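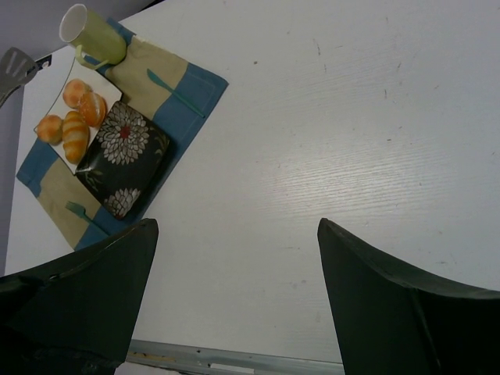 Mairéad Kinsella writes that her water bill for the Moriarty side of Fistetdale nearly doubled in one cycle, and asks whether the meter can be wrong. It can, but a leak or an estimated read is more common. The answers below cover both.

Meter and Billing Questions
Last updated 2020-01-24

How often is my meter read?
Every 2 months. If the register can't be reached, the bill is estimated from the same period last year and marked E next to the reading.

What do the digits mean?
The register counts in hundreds of gallons. A display of 3,407 is 340,700 gallons since installation. Usage is the current reading minus the previous one.

How do I check for a leak?
Close every tap and turn off the ice maker. Note the reading, wait two hours, and read again. Any change means water is passing through the meter. Toilet flappers are the usual source.

Who repairs a leak on the service line?
The utility covers the main up to and including the meter. Pipe on the house side is the owner's.

Can I have the meter tested?
Yes. File Form 11 at the Skadonow Road office. The bench test fee is $19, refunded if the meter reads outside tolerance. Bills are then corrected back to the last actual read.

Do Miteo remote registers need a separate account?
No. They report under the existing account number. Replacement of older registers resumes in May.

Is irrigation water charged for sewer?
Only if it runs through the house meter. See Second Meters.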